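Romthorpe Four-Slot Desk Organizer, Peach

Price: $14.56
Shipping: ships from the Girkbridge warehouse in two to four business days
Sold by: Cletitz Home & Office

We carry a lot of desk organizers and we don't love most of them. They look great holding three matching pencils and then you try to put a stapler in one and it tips. So take what follows as coming from a shop that has sent plenty of these things back to the maker.

The Romthorpe is a plastic organizer with four tall slots at the back and a row of low open bins in front. The partitions between the slots slope down toward the front, so you can get a hand in without scraping your knuckles. Romthorpe's catalog calls this "intuitive file access." It's a slope. It does help, though mostly with things shorter than the slot, which would otherwise vanish to the bottom.

One side panel is perforated and the slot floors are slatted. The catalog says this is for airflow. We have never met a stack of envelopes that needed airflow. What the openings do is let dust and crumbs fall through to the desk, where you can wipe them up, and whether you count that as a feature depends on how you feel about wiping. Paper clips go through too if they land the right way, so keep those up front or in a tray.
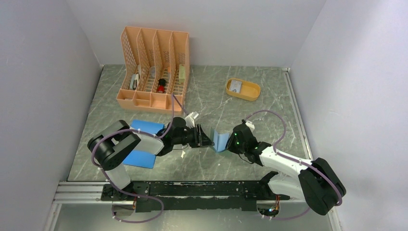
Horacio Godoy wrote in to say he had used his for most of a year and would buy it again, but that the tall slots are wasted on small stuff. Anything the size of an eraser ends up lying on the slats and he has to go in after it with two fingers. He now keeps slim boxes and notebooks in the back and everything else in the bins, and he wishes the bins were deeper.

We agree with him about the bins. They come in different widths, which is useful, but they are shallow, and a glue stick laid across a short one will roll out if you bump the desk. The wider ones are fine for sticky notes.

The color is a peachy orange and there is only the one. We asked Romthorpe about gray and got a polite answer in January and nothing after that.

Does it need the matching tray? No. Romthorpe would like you to buy one, and any shallow dish with a rim will do the same job for cards and loose packets. Full-size folders are better left flat on the desk or put in a proper file rack. If a rack is what you need, look at the Nambiar instead. It costs more and it's ugly, but it was built for paper.

Details
Item number: 1000-81
Slots: 4, upright, open at the top
Front bins: one row, mixed widths
Material: plastic
Assembly: none
Care: damp cloth, no dishwasher
Returns: 30 days, unused, in the original box. Return shipping is on you unless it arrives cracked.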